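The Warranty Drawer

Apr 27, 2018

I have a drawer in the kitchen that holds every manual and warranty card that has come into this house since we bought it. It stopped closing in October. I dealt with this the way I deal with most things, by leaning on it with my hip whenever I walked past. 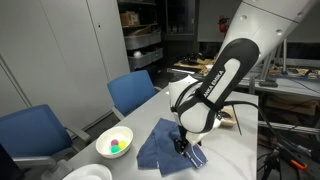

Last weekend the hip method failed. Something had slid down behind the drawer and wedged itself against the back of the cabinet, and the whole business stuck out four inches and would go neither in nor out. I stood there with a wooden spoon and a flashlight for most of an hour. The thing wedged at the back was the instruction booklet for the cabinet.

So I took everything out and put it on the floor and sat down with it, which was my first mistake, as I am not a person who gets up off floors quickly anymore.

I had expected to throw it all in the recycling. Who reads these? The manual for our old Konden toaster runs to 44 pages. It has two slots and a lever. There are nine languages in there, fair enough, but even the English part goes on for a while, and most of that is a list of places you should not put a toaster. I had not thought of most of them. I read the entire list and by the end I was a little afraid of toast.

The Konden toaster, I should say, died years ago. So did the coffee maker whose manual was under it, and the coffee maker before that. Going down through the pile was like digging up a small and not very successful civilization. Here they boiled water. Here, one layer down, they boiled water in something cheaper.

Then there was the Kulidex dehumidifier. We paid 214 dollars for it, and I know that because I had stapled the receipt to the warranty card, in the corner, neatly, like somebody with a plan. The warranty was good for three years. The dehumidifier was good for three years and five weeks. I remember hauling it up the basement stairs and telling my wife there was no point in looking for the paperwork. I was right about that, for once, and it gave me no pleasure to find out.

I never mailed in a single one of the registration cards. They were all there, blank, with their little boxes. Kulidex wanted to know my household income and whether I enjoyed golf, fishing or fine wine. I can't see what they would have done with the answer. Maybe there's a golfers' dehumidifier.

The best thing in the pile was the folder for the Nallby bookcase. We bought two of them the first winter here, and I put them together on the living room floor over one very long evening. The instructions have no words at all, only drawings of a bald, cheerful man with no clothes and no neck. In the first drawing he is alone with a hammer and there is a line through him. In the second he has a friend, and they are both smiling. I built mine alone. On page six, in pencil, in my handwriting, it says "NO. OTHER WAY UP." A page later it says "still no." The bookcases are standing to this day, though one of them has a shelf with the raw edge facing out, and if you come to our house I will steer you away from it.

Under that was a bag with five screws, two dowels and a piece of hardware I can't name. They belong to something. I have thought about what, and I have walked around the house wiggling things. The bag went back in the drawer.

There was also a takeout menu from Ratanaporn, the Thai place that used to be next to the dry cleaner, with a ring on it where a glass had stood. Nobody had put a star next to the green curry, but I would have. They closed three summers ago and the space is a phone store now. I kept the menu. I can't order from it, but I couldn't register the dehumidifier either, and look how long I held on to that.

In the end I made two stacks. One was for things we still own and the other was for things we don't, and I'm sorry to report that the second stack was up to my knee. The first stack was the stove, the furnace, the bookcases and a kitchen scale. The furnace manual says the filter should be changed every three months. I read that sentence a couple of times, put the manual on the counter, and went to see about the furnace filter. I won't be describing the furnace filter.

The drawer closes now. It closes so easily that I gave it the hip out of habit the next morning and knocked a mug off the counter above it. My wife asked if the mug had a warranty.

I've already put a phone charger in there, and some batteries that might be good.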